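Guides > Home Recording > Foltside Two-Channel Interface > Section 4

Section 4: Recording a full band with two inputs

By Zofia Wieczorek
Updated October
3 comments | 2 shares

This section covers tracking a loud band (drums, bass, one or two guitars, vocals) through the Foltside when you only have two microphone inputs. It assumes you have installed the driver and can hear playback in your headphones. If not, go back to Section 2.

The method is to record the drums first with a guide guitar in the room, then add everything else one part at a time.

4.1 Before the band arrives

1. Connect the Foltside directly to a USB port on the computer. Do not use an unpowered hub.
2. Open your recording software and create a new session at 48 kHz, 24-bit. Do not change the sample rate once you have started recording.
3. Set the buffer to 128 samples. If you hear clicks, go up to 256.
4. Turn both gain knobs fully left.
5. Make one folder per song and name it with the working title. "New one" and "other new one" will cause trouble later.

CAUTION: Turn the monitor knob down before you switch on 48V power. The thump can damage speakers and is unpleasant in headphones.

4.2 Drums

1. Put the kit where it sounds best to a person standing in the room. In a small practice space, try pulling it away from the back wall.
2. Connect a condenser microphone to Input 1 and hang it over the kit, pointing at the snare. Start at the height of the drummer's raised stick and move up from there.
3. Connect a dynamic microphone to Input 2 and place it just outside the hole in the front head of the bass drum.
4. Switch on 48V for Input 1 only.
5. Ask the drummer to play the loudest part of the loudest song. Bring up each gain knob until the peaks sit near -12 dB. The meter should never show red.
6. Record a minute and listen back. If the cymbals bury the snare, lower the overhead microphone and move it toward the floor tom.

Note: Drummers almost always hit harder on a real take than in a sound check. Leave more room on the meter than you think you need, especially for blast beats and crash-heavy endings.

The guide guitar does not need an input. Have the guitarist play quietly through a small amp, off to the side, where the drummer can hear it. Some of it will leak into the overhead. If the guitars are going to be replaced with the same riffs in the same tuning, the leak rarely matters.

4.3 Guitars and bass

1. Place a dynamic microphone on Input 1, close to the grille cloth and halfway between the center and edge of the speaker.
2. Switch off 48V.
3. Set the amp with less distortion than you use live. Two takes of the same part, panned left and right, add up to plenty.
4. Tune before every take.
5. Record the left part all the way through, then the right part. Do not copy one take to the other side.
6. For bass, plug into Input 2 and press the INST button. If you also want the amp, put the microphone from step 1 on the bass cabinet and record both inputs together.

CAUTION: Never connect the speaker output of an amplifier to the Foltside. It will destroy the input and is not covered by the warranty.

Keep cabinets off hollow floors if you can. A heavy, flat board under the cabinet is a cheap way to tighten up the low end, and it can go back on the shelf when you are done. 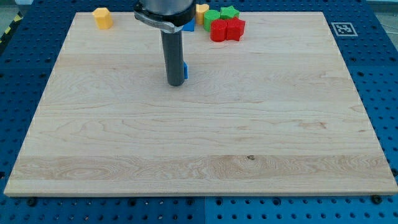

Fig. 3. Maple board, grain side up.

4.4 Vocals

1. Do vocals last, with the guitars and bass in the headphones.
2. Use a dynamic microphone for screamed or shouted parts. It copes better with a bad room and with hands cupped around the grille.
3. Set the gain on a full-volume scream, then leave it there. Record spoken or quiet parts on a separate track with their own setting.
4. Stop when the throat hurts – a tired voice does not come back after a short break.

4.5 Saving the session

1. Copy the whole session folder to a second drive before you shut down.
2. Export each track from bar one so that all files start at the same point.
3. If you are sending the songs to someone else to mix, include a rough mix and a text file with the tempo and tuning of each song.

For mixing levels and bus setup, continue to Section 5.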